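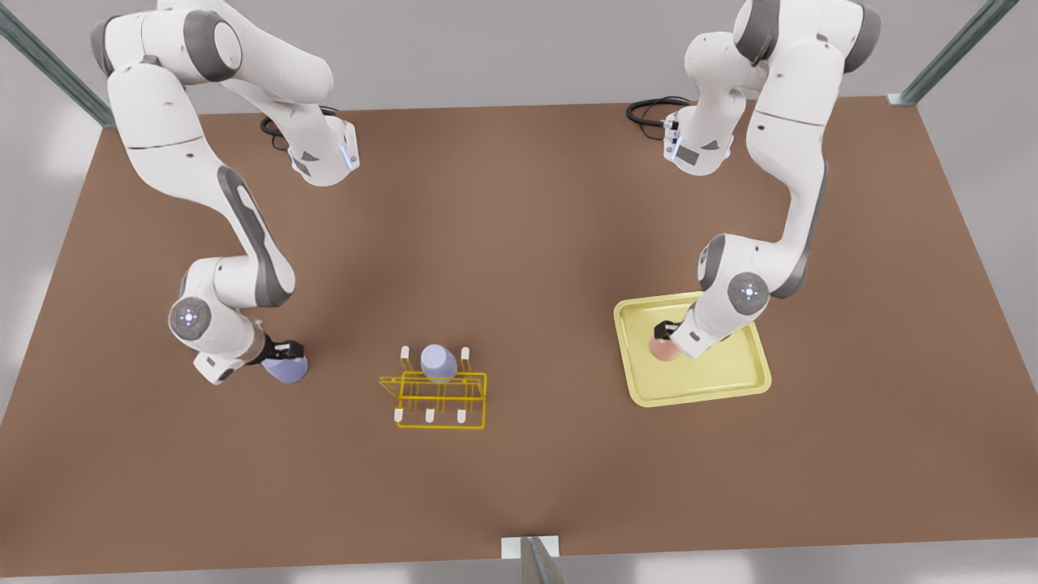

双腕の動作は、片腕ずつ別々に計画してもかまわないのか？
作業域が重ならないうちはかまわない。重なる区間に入るところで、時間軸をそろえて両腕まとめて干渉チェックをかけ直す必要がある。

と、ノートの先頭に書いておく。朝いちで自分にそう言い聞かせてから始めたのに、昼にはもう忘れてた。だから一番上。

七月。蒸す。部屋のエアコンが効く前にジョブを投げて、コーヒー淹れて、戻ったら落ちてた。スタックトレース長い。読む気がしない。下から三行だけ読む。Ternbergのプランナが「start state in collision」と言っている。開始姿勢が干渉。いやいや、昨日は通ってたでしょう。

差分を見る。昨夜の自分が、右腕の把持物をアタッチする処理を一行うえに動かしてる。なんで動かしたのか、コミットメッセージは「整理」。整理するな。把持した瞬間に容器の形状が腕側のリンクにくっついて、まだワールド側からは消えてない。同じ容器が同時に二か所に存在して、自分で自分にぶつかってる。そりゃ開始姿勢が干渉だ。順番を戻して、ついでにアタッチとワールドからの削除をひとつの関数にまとめた。途中で例外が出たら両方巻き戻す。これは前からやるべきだった。

再投入。通る。

右腕が薄紫の容器を持って、左腕が黄色いトレーのほうへ降りていく。ここまでは見慣れたやつ。問題はここから先、という話をもう何日書いてるんだろう。日記を遡ると、ずっとラックの話しかしてない。

ラック。黄色いやつ。細い棒の組み合わせ。これが今月の敵。

見た目のメッシュは棒の一本一本まであるのに、衝突形状のほうは誰かが(たぶん春の自分が)凸分割に放り込んだまま。凸分割は隙間を埋める。埋めるとラックが塊になる。塊になると、ラックの中に立っているボトル型のやつが「塊に埋まった物体」になる。そこにグリッパが近づけるはずがない。プランナは正しい。モデルが嘘をついている。

で、棒をカプセルの集合に置きかえる作業。午前はほぼこれ。手で書くのは嫌なので、メッシュの中心線を抜いて線分にして、半径をあててカプセルにするスクリプト。角のところで線分がちぎれる。白いペグのところはもっとひどくて、ペグが棒の続きだと思われて変な斜めの線が一本生える。閾値をいじる、ペグが消える。戻す、斜め線が復活。結局ペグだけ別リストにして手で座標を入れた。負けた気がするけど動くからいい。

ここで欲を出した。カプセルにしたら干渉チェックが軽くなるはず、じゃあ経路の補間刻みも細かくできるはず。した。遅くなった。プロファイラ見たら、衝突計算は軽くなってて、かわりに広域フェーズの木を毎ステップ作り直してる。静的物体まで。なんで。ラックは動かないのに。

フラグがひとつ。static=False。デフォルト値。ああもう。

直して速くなった。どれくらい速くなったかはちゃんと測ってない。体感で書くとあとで自分に怒られるので書かない。

昼。そうめん。薬味切らしてた。食べながらZotarの設定ファイルを眺める。行儀が悪い。

Zotarはシミュレータの上にかぶせてる実行層で、計画された軌道を両腕に流して、途中の見張りをする係。これの同期のやり方がずっと気に入らない。右腕と左腕がそれぞれ自分のキューを持っていて、それぞれ自分のペースで点を消費する。普段はずれない。ずれるのは、どっちかの腕が把持の接触待ちで止まったとき。片方が止まっても、もう片方は知らん顔で進む。で、プランナが「この時刻にはここにいないはず」と思っている場所に、いる。

先週これで右腕の手首とラックのペグがこすれた。シミュレーションだから何も壊れてない。壊れてないけど、接触力のグラフが壁みたいに立ってて、見た瞬間いやな汗が出た。

やること。共有クロックを入れる。軌道の進み具合を表す変数をひとつだけ持って、両腕ともそれを参照する。片方が待ちに入ったら変数の進みを落とす。両方が減速する。単純。なぜ今までやってなかったかというと、接触待ちの間に遊んでる腕がもったいないと思っていたから。けちった結果がペグ。

実装はすぐ終わった。と思った。減速がカクつく。変数の速度を段で落としてるから加速度が跳ねる。一次遅れを挟む。今度は止まりきらない。じわじわ進む。じわじわ進んで、接触待ちのあいだにトレーの縁にグリッパの指がにじり寄る。こわい。目標がゼロのときだけ有限時間で落とすように場合分け。汚い。あとで台形かジャークリミットに書き直す(TODOに入れた。入れただけ)。

ここでYolotzin Valdovinosから通話。向こうは知覚側をやってる。画面共有。

「円盤、また浮いてる」

ピンクっぽい小さいやつの姿勢推定。トレーの上に乗ってるのに、推定だと天面の高さがちょっと上に出る。左腕はその高さを信じて降りるので、指が空中で閉じる。掴めてないのに「閉じきった、物体なし」でやり直し。やり直しでまた同じ高さ。無限ループ手前。リトライ上限があるので止まるけど、上限に当たるまでの動画がひたすら空振りで、見ているとつらい。

Yolotzinの見立ては、深度のエッジのにじみ。円盤が薄くて、縁の画素がトレーの平らな面と混ざる。混ざったら低く出そうなものだけど、ノイズモデルのほうで縁の画素に手前向きのバイアスを載せてるから、高く出る。へえ。そのノイズモデル書いたの、私だ。

黙ってたら「君のコミットだけど」と言われた。はい。

ふたりで相談して、

・縁の画素は平面あてはめから外す
・円盤の底はトレーの内側の面に乗っている、という拘束を入れる
・高さは推定に任せず、底面プラス既知の厚みで決める

の順で試すことにした。三つ目はずるいのでは、と言ったら、実機でも物の寸法は知ってる前提なんだからずるくない、と。まあそう。ただ、拘束を入れるとトレー側の推定がこけたとき一緒にこける。トレーは大きいし縁が立っているからそうそうこけない、というのがYolotzinの意見。私は一回こけるのを見たことがある。トレーが斜めに置かれてて腕の影が縁にかかったとき。そのログを探したけどRevexの保存期間から外れて消えてた。証拠がない。主張が弱い。

とりあえず入れた。空振りは減った。減ったけどゼロじゃない。残りは高さじゃなくて接近方向。

左腕の降り方。手前の待機点をつくってからまっすぐ下ろすのが基本で、待機点は把持点の上15mm。これが短すぎた説。トレーの縁が丸く立ち上がってて、円盤が縁寄りにあるとき、待機点に着く前の斜めの動きで指が縁をかすめる。かすめると円盤じゃなくてトレーが動く。トレーが動くと推定が古くなる。古い推定で降りる。空振り。

待機点を高くすればいいだけでは？と思って高くした。そしたら右腕の肘の逃げ場と重なる時間帯ができて、プランナが解を出すのに長考しはじめた。あっちを押すとこっちが出る。

で、冒頭のあれを思い出す。重なる区間だけ両腕まとめて計画。重ならない区間は片腕ずつ。全部まとめて計画すると次元が倍になって遅い、全部別々だとこすれる。区間の切り方さえまともなら両方の良いとこ取りになるはずで、その「切り方」が今ぜんぜんまともじゃない。今は作業域を箱で切ってる。箱。机の真ん中に見えない箱があって、そこに入ったら重なり扱い。ラックが箱のど真ん中にあるから、ラックに用がある動作は全部重なり扱いになる。意味ない。

掃引体積にした。片腕ずつの軌道を先に出して、それぞれが通る空間を粗い球の列で近似して、球同士が近づく時間帯だけ抜き出す。その時間帯の前後にすこし余白をつけて、そこだけ同時計画。余白をつけないと、つなぎ目で速度が合わずに腕がびくっとする。余白つけすぎると結局ぜんぶ同時計画。余白の長さを決めるのに小一時間。理論的な根拠なし。図を見て「このへん」。こういうのをあとで論文っぽく書くとき困るんだよな。

球の半径の話も。把持物を忘れてた。腕のリンクだけ球にして、右腕が容器を持ってることを忘れてた。容器、傾けて持つと意外に張り出す。朝にアタッチの話を直したばっかりで、同じ日に同じことを別の場所で忘れる。把持物の球も列に入れる。アタッチ関数から自動で足されるようにした。これでもう忘れられない、はず。

おやつ。アイス。溶けてた。

午後後半、Chan。ChanはプロセスどうしをつなぐうちのメッセージのWrapper。知覚→計画→実行でデータを流すやつ。今日のいちばん時間を食った犯人がこれ。

症状:たまに、ほんとにたまに、プランナが一個前の場面を見て計画する。容器はもう右腕が持っているのに、まだ机にあると思って計画が出る。再現しない。十回流して一回も出ない、十一回目で出る、みたいな。いちばん嫌いなタイプ。

Revexで記録を再生。再生だと絶対に出ない。当たり前で、Revexは受信時刻順に流し直すから、順番が入れ替わる種類のバグは再生した時点で消える。送信時刻順で流すオプションがあったはず、と探したら、ヘルプには載ってるのに実装が空だった。return 0。誰。

自分で書いた。送信時刻順と受信時刻順を両方並べて、食い違いのあるところだけ印をつける小さいビューア。ターミナルに文字で出すだけ。それで一発で見えた。場面更新のメッセージは大きいので別スレッドで直列化してて、把持完了の通知は小さいのでその場で送ってる。通知が追い越す。遅れは大きいときで70ms。人間には一瞬、プランナにとっては十分長い。通知を受けた瞬間に計画を始めるから、古い場面で始まる。

直し方の候補。キューをひとつにまとめて追い越し禁止、が素直。でもそれをやると非常停止まで大きいメッセージの後ろに並ぶことになる。それは嫌。場面に版番号を振って、通知のほうに「この版以降で計画して」と書く。プランナは手元の版が古ければ待つ。待ちに上限をつける。上限を超えたら計画せずに失敗を返す。失敗は失敗として上に上げる。黙って古いので計画するよりずっといい。

版番号を入れた。入れたら別のところが固まった。版を待つ側と、版を上げる側が同じロックを取ってた。教科書に載ってるやつ。十分くらい頭抱えて、ロックを分けて、動いた。

あと、これを直してるときに気づいたけど、午前の「開始姿勢が干渉」も、何回かに一回はこっちのせいだった可能性がある。アタッチ順の直しだけで治ったと思い込んでたら危なかった。ログを見直したらやっぱり一件、版が古いまま始まってるのがあった。原因が二つ重なってると、片方直した時点で満足してしまう。気をつけたい。

夕方。まとめて流す。乱数の種を変えて302回。ラックの位置はそのまま、容器と円盤の初期位置と向きだけ散らす。流しているあいだに洗濯物を取り込んだ。ちょっと降ってきてた。セーフ。

戻って途中経過を見る。最初のほう全部成功。気味が悪い。成功判定が壊れてるんじゃないかと疑って、わざと容器をラックの外に置いた場面で判定だけ回す。ちゃんと失敗になる。疑ってごめん。

終わって、成功率は92％前後。前後というのは、判定が微妙なのがいくつかあって、容器はラックに入ってるけど傾いて棒に寄りかかってる。これを成功にするか。タスクの定義には「立っていること」としか書いてない。寄りかかっても立ってはいる…？ Yolotzinに聞いたら「寄りかかってるのは立ってない」と即答。厳しい。でもその通りだと思うので、傾き角の条件を足す。足したら数字は下がる。明日の自分が下がった数字を見てがっかりしないように、ここに書いておく。下がるのは判定を締めたから。

失敗の中身をざっと分けた。

多いのは容器をラックに下ろす最後のところ。下ろす途中で容器の底が棒に当たって、そのまま押しこもうとする。位置制御だけで降りてるから、当たっても知らない。手先の力を見て、当たったら少し上がって横にずらして降りなおす、という探り動作がほしい。前に書いたやつがあるけど、片腕だけの頃のコードで、共有クロックを知らない。探ってるあいだもう片方の腕をどうするか決まってない。止める？ 干渉しないなら続けさせる？ 続けさせると、探り動作は計画にない動きだから、掃引体積の外に出る。探る範囲をあらかじめ膨らませた体積で計画しておけばいい、という気がする。気がするだけ。明日。

次に多いのが逆運動学の枝の飛び。右腕が容器を傾けたまま真ん中へ寄せるとき、肘の向きがあっちこっちする。目標姿勢に対して解がいくつもあって、一番近いのを選んでるつもりが、容器の軸まわりの回転を自由にしたせいで「一番近い」が場面ごとに変わる。容器は回転対称とみなしてるので、軸まわりはどうでもいい。どうでもいいから自由にした。自由にしたら肘が踊る。どうでもいい自由度にもなにか好みを与えておかないとだめ。関節の真ん中に寄りたがる弱い項を足すか、前回の選択を引きずるヒステリシスを入れるか。後者のほうが効きそう。前者は評価関数の重みがまた増える。重み、もう覚えきれない。

残りは知覚。ラックの中のボトルと、右腕が持ってる容器、色が同じ薄紫。分割のときに近づくとくっついて一個になる。腕に持たれてるほうは腕の姿勢から場所がわかるんだから、そのぶんをマスクで抜いてからボトルを推定すればいい。Yolotzinに投げた。「今夜やる」と返事。こっちより元気。

ラックの奥のほうにいるボトル、下半分が棒で隠れるから点群がすだれ状になる。すだれのまま形状あてはめをすると下の端が決まらなくて、長さ方向に滑る。これも底面拘束でいけるのか？ ラックの底の棒に乗ってる前提にすればいける。拘束ばっかり増えていくな。推定というより、知ってることの書き下しになってきてる。悪いことじゃないけど、ラックを別のに変えた日に全部効かなくなる予感はある。拘束は場面ファイルのほうに書いて、コードに直書きしない。これだけは守る。今日も一か所直書きした。あとで移す。

夜。晩ごはんは冷凍の餃子。焦がした。

食べてから一個だけ、と思って可視化ツールを触ったのがまずかった。両腕の軌道を時間で色分けして線を引くやつ、共有クロックにしたから時間の意味が変わってて、色が全部ずれてる。計画上の時間で塗るのか、実際に流れた時間で塗るのか。両方切り替えられるようにした。切り替えてみると、接触待ちで止まってるところが実時間のほうで濃い点になって見えて、これがすごく便利。どこで待たされてるか一目。左腕の円盤のところにでかい点。そうだろうね。

ついでに、計画が失敗したときに「どの物とどの物が当たったか」を名前で出すようにした。今まで番号だった。番号を対応表で引いてたの、何か月やってたんだ。link_R_5 vs rack_peg_near_center とか出る。読める。人間らしい暮らし。

ペグの名前を付けてるとき、nearとfarがどっちから見てなのか迷った。腕の側から見るのか、こっち側から見るのか。腕の取り付け側をfarにした。左右もカメラから見た左右とロボットの左右が逆で、右腕は画面の左にいる。コードの中はロボットの左右、画面のラベルもロボットの左右、ペグだけ画面の左右。統一しろ。明日統一する。たぶん名前の置換で何か壊す。

寝る前メモ、順不同。

・傾き角の条件を判定に足す、足してから流し直す
・探り動作を共有クロックに載せる。探る範囲は膨らませた体積で
・肘のヒステリシス
・減速の場合分けを書きなおす(汚い)
・Revexの送信時刻順、ちゃんと本体に入れる。ビューアは捨てないで残す
・Revexの保存期間のばす。トレーがこけるログ、次に見たら手元に写す
・static のデフォルト値を変える、変えたことをみんなに言う
・コミットメッセージに「整理」と書かない
・薬味

待機点の高さは、結局15mmより少し上げたところで仮置き。同時計画の区間が短くなったおかげで、上げても前みたいな長考にはならなかった。ここはうれしい。数字で残すのは明日、判定を締めたあとで。

Yolotzinからもう届いてる。マスク版。早い。差分が短い。開いたら寝られなくなるので開かな

開いた。腕のマスクを一画素ぶん太らせてあって、理由のコメントが「縁は信用しない」。私のノイズモデルへの当てつけだと思う。マージした。夜中用に種を変えたジョブを投げて、画面を消して寝る。

消す前にもう一回見たら、Chanの待ちの上限、単位が秒のとこにミリ秒の値いれてた。あぶな。これだと永遠に待つ。止めて、直して、投げ直し。今度こそ寝る。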